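Do I need a mug tree, a plate rack and a basket? Kitchen storage questions, answered

Do mug trees save any space?
Less than the box suggests. You free a bit of shelf and lose a bit of worktop. If your cupboards are deep and half empty, keep your money. If you have one shelf for everything, a tree earns its place, provided it stands at the back. 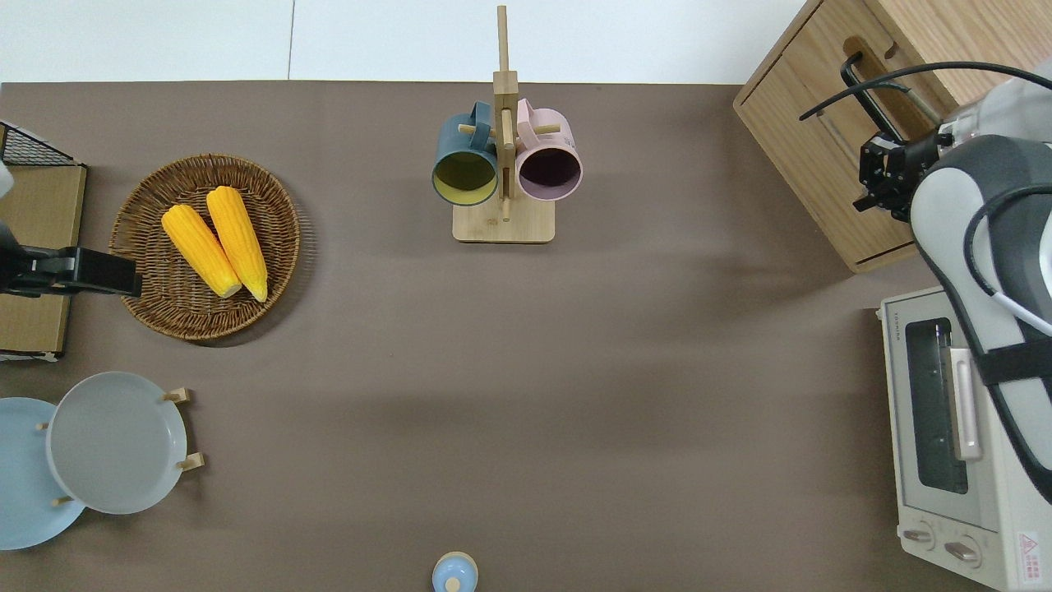 Mug tree at the back, plates in the corner, middle clear.

Is a wooden plate rack better than stacking?
For two plates you use every day, I'd say yes. For a full dinner set, no. Pegs are fine with ordinary plates, but wide bowls tend to lean, whatever the shop tells you. Take one of your own along and try it.

Will a woven tray keep vegetables fresh?
I doubt it. Weave lets air through, which onions may like, but fresh corn belongs in the fridge. Pretend corn can sit in a basket for as long as you please.

How much should be left out on the table?
Whatever you used this week. I tried the Milside checklist in March, all 136 points of it, and kept 7. The best was to push things to the edges and leave the middle alone. 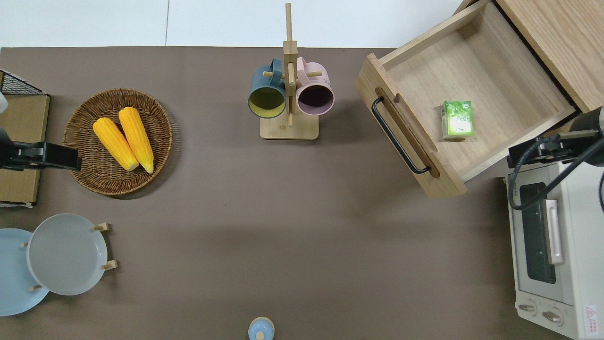

Bianca Stoica wrote in to disagree: "Edges are where things go to be forgotten. I had a plate rack in the corner for six years and dusted it more than I used it. Put it by the sink or give it away."

Fair point, if there's room by your sink. There isn't by mine.

Should it all match?
No. Matching sets mostly help whoever is selling them.

Last changed 09/05/2012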